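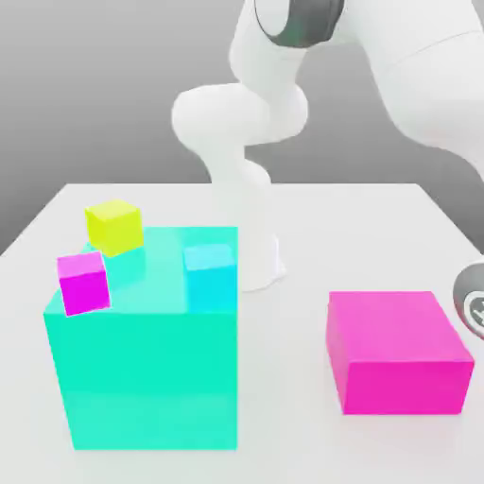
**Will the simulator demo run on the visitor laptop at the open day without a network connection?**

It will, as long as the licence file has been copied over beforehand and the laptop has been started up once on the office network that same week.

---

**Ticket 700: open day demo stops at the loading bar**

Opened by: Tobiloba Mohammed, Ninevik front-of-house
Date: September 13, 2018
Status: open, waiting on reply

Hello all, and thank you again for being so patient with me on the phone this morning. I did promise to write everything down properly, so bear with me!

We have a school party coming over from Bindatia and they are very keen to see the arm pick up the small cubes from the big teal one. I opened the scene on the visitor laptop and the blocks and the arm came up beautifully, but when I pressed Start the loading bar got to `16%` and sat there while I made a pot of tea and drank most of it.

What I tried, in order:

- closed the demo and opened it again (same)
- restarted the laptop (same)
- unplugged the projector, in case it was sulking (same, sorry projector)
- ran it from the Amadi account, where it got through to the end on the second go

**Reply, Bovance support desk**

Hi Tobiloba, lovely clear notes, thank you. The visitor account is still pointing at the July scene folder. Could you open Settings, then Paths, and choose the same folder the Amadi account uses? Please also set the start delay to `10` and save before you close the window.

**Tobiloba**

Done, and it has now run 4 times in a row on the visitor account with the projector plugged back in. I'd like to leave this open until the school has been, if that's all right with you. One small thing while I'm here: can the Start button be made bigger? The children at the back never see me press it.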